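How a robot decides where to put its fingers
Computers and code, part 5
By Princess Tan

A robot hand has no idea what a cable is. It closes when a program tells it to close, and it opens when a program tells it to open. The program that decides is called the controller.

The controller repeats the same short list of jobs, over and over. In the program we call Vulus, the list runs 25 times every second.

Job one is perception. The camera sends a picture, which to the program is a very large grid of numbers. The software looks for patterns it has met before, such as a straight metal edge or a thin coloured line that might be a wire. It gives each guess a score out of 100. A score of 98 means the program is nearly certain. A score of 5 means it should look again.

Job two is planning. The planner draws up a path for the gripper. It tests up to 200 paths and throws away any that would bump into something. Then it picks the shortest one left.

Job three is control. The path is turned into small instructions for the motors – turn this joint a little, now stop. Sensors report how far each joint has turned. If the answer is wrong, the next instruction corrects it. This is called feedback. You use it too when you carry a full cup and keep checking the level.

The inside of a desktop computer is a hard test for all three jobs. Metal is shiny, shadows hide things, and cables bend. A planner can treat a metal bracket as a fixed shape, but a cable may move when it is touched, so its position has to be checked again.
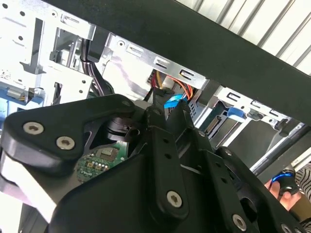
The view from the robot's wrist. The black gripper is in front, with the computer's metal brackets and coloured wires behind it.

Try it: ask a friend to close their eyes, then guide their hand to a pencil using only the words left, right, forward, back and stop.

Word box
Controller: the program that decides what the robot does next.
Feedback: checking what happened and using the answer to correct the next move.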